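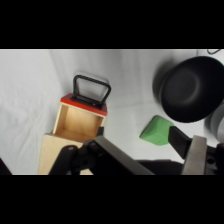 Passwords again, I'm afraid! We ran our first pretend phishing email across the Brerkness office in January, and I've been meaning to write it up ever since. It went to 500 of us, dressed up as a parcel notice from a courier we called Narkon, and I clicked it. Me, the person who writes this column. (I was expecting a pair of boots, in my defence.)

What bothered me more was how few people reported it. Plenty spotted that it was dodgy and just binned it, so the help desk had no idea it was doing the rounds until well after lunch.

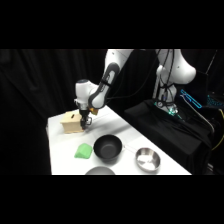 One reader in the Bensaid team wrote to me that she never reports anything as the form takes longer than the email did to read, and could we please have a button instead. Well, we can! It's going into everyone's inbox next week, top right, and it takes 2 clicks. Use it even if you're only a bit suspicious, and if you've already clicked the link, ring the help desk as well.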